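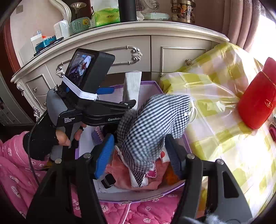

by Quintero

Sales Floor and Claims Inspection, Werkholm Showroom
Inspected: November 14, 2019
Products on display: Jilteo, Plastum

1. Main aisle clear from entrance to sales desk
Pass. Clear width measured at the narrowest point, 625 mm over the required minimum.

2. Exit sign lit, exit door opens fully
Pass. Door closer is stiff. Adjust before the January sale.

3. Display shelving anchored to wall
Fail. One bracket missing on the Plastum bay. Heavy stock moved to the bottom shelf until the bracket is fitted.

4. Power strips under the sales desk
Fail. Two strips plugged in series. Second strip removed during inspection. Reinspect.

5. Fire extinguisher tag current
Pass.

6. Price cards match the register
Partial. 600 cards checked, 6 wrong. All errors were on Jilteo refills, where the old price was still showing. Cards reprinted.

7. Written claims backed by a document on file
Partial. "Lasts twice as long" on the Plastum poster has no test report behind it. Poster taken down. Sales staff are not to repeat the claim verbally.

8. Customer quotes traceable to a signed release
Pass. Releases are kept in the gray binder; two are hard to read and should be rescanned.

9. Return policy posted at the point of sale
Pass. Type is small but legible from the customer side.

10. Complaint log answered within 24 hours
Not checked. Log was locked and the key was off site.

Open items: 2, 3, 4, 7, 8, 10. Items 3 and 4 to be closed before the next sales event.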